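Ketach and Letus Bus Users Group
Minutes of the open meeting held on 10/12/19 at the Gramuna Rooms, Ketach

Present: 10 members. Apologies were received from three members.

1. Minutes of the last meeting
The June minutes were agreed with one correction. Under item four, "Letus station" should read "Letus station forecourt", as the two stops are different and have different timetables.

2. Matters arising
The timetable case at Mill Corner has been replaced. The new one faces the hedge, so people have to stand in the verge to read it. We have asked Kereama Coaches to turn it round and have had an acknowledgement but no date.
The missing bench slat at the Ketach turning circle is still missing.

3. The 95
The main business of the meeting. Kereama Coaches has written to say that it plans to drop the last two evening journeys on the 95 and to run every second daytime bus by the bypass, missing out Upper Ketach. The letter was read out. It gives low evening use as the reason but no passenger figures are attached.
Members felt the evening buses were badly timed. The 18.50 leaves Letus four minutes before the train gets in, and the next bus is over an hour later – most people ring for a lift. It was agreed that our reply should ask for a move to 19.00 before any talk of cuts.
On the bypass plan, the group was against it as it stands. Upper Ketach has no other bus and the footpath down to the main road is unlit.

4. Petition
The petition closed with 2134 signatures, paper and online together. A few sheets from the Letus shops came in after closing and will be sent with a covering note. The petition goes to the county with our reply to the company, and a copy goes to the parish.
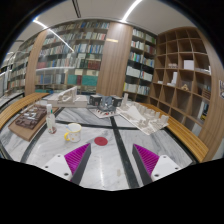
A member from Upper Ketach asked whether the petition would carry any weight if most of those who signed never caught the evening bus, and said the company was bound to raise it. Others thought the same. After some discussion it was agreed to add a page of short statements from regular passengers, giving the journey they make and how they would manage without it. Statements should be in a fortnight from today.

5. Leaflets
A quote has been received for printing 4000 leaflets, folded. Accepted. The wording is to be cut down so that the map can go on the back at a size people can read. Delivery rounds as last time, except that the new houses off Station Road need someone to take them on.

6. Any other business
Drivers are still being asked for change for notes at Letus. Noted.
The request for a shelter at the surgery stop was held over until the highways reply comes.

7. Next meeting
Same place, 10.30 start. Date to be sent round once the county has answered. The meeting closed at 12.05.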